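Getting Your Hand-Held Gripper Ready for the Locker Job

Posted May 8, 2019
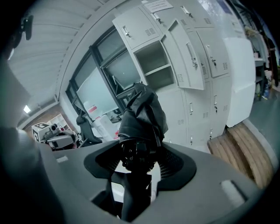
Step 1 - Pick something soft to carry

Start with cloth. My hand-held gripper has a gray plastic housing and a black saddle-shaped cradle in the middle, and I have tried just about everything in those jaws by now. Dark fabric is still my favorite first load, because if you drop it (you will!) nothing chips or rolls under the lockers. Don't fold it neatly. Bunch it up so there's a bit of a ridge for the fingers to close on.

Step 2 - Choose your door and leave it open

We have a bank of white metal lockers in the shared shop, and I go for one in the upper row. Swing the door wide before you pick up the gripper, so you aren't fighting with a handle at the same time. An empty compartment with a shelf is perfect - you get two places to aim for, and you can switch once the first one gets too easy.

Step 3 - Set the finger travel

My fingers run on a cheap Telton servo. Closed is 14 on my dial and fully open is 226, but yours will be different, so write down your own numbers. Squeeze the trigger slowly and watch for the point where the cloth stops sliding. Back off a hair from there. If the servo buzzes, you've gone too far and it'll get hot on you.

Step 4 - Walk it over

Keep your elbow tucked in and let your feet do the work. I used to stand still and reach, and my wrist was toast after ten minutes. Bring the load up level with the shelf, go in straight, then open the jaws and wait a second before you pull back. Cloth loves to hang on to the finger pads!! If yours does, tip the whole gripper down a little as you let go.

Step 5 - Do it again, a lot

I do about 200 passes before I trust a new set of pads. Put on some music. Check the pad screws when you take a break (mine are tiny and I've lost two to the floor already), and wipe the pads with a dry rag if they start to feel slick.

Next up is the Matar wrist bracket, which I'm still filing to fit.

3 comments

Rania Karam
What pads are you using? I cut mine from an old mouse mat and they peel off every time.

Lina Hamdan
Same problem here until I roughed up the plastic with sandpaper before gluing. Mine have held since September.

Rania Karam
Ok trying that tonight, thanks Lina!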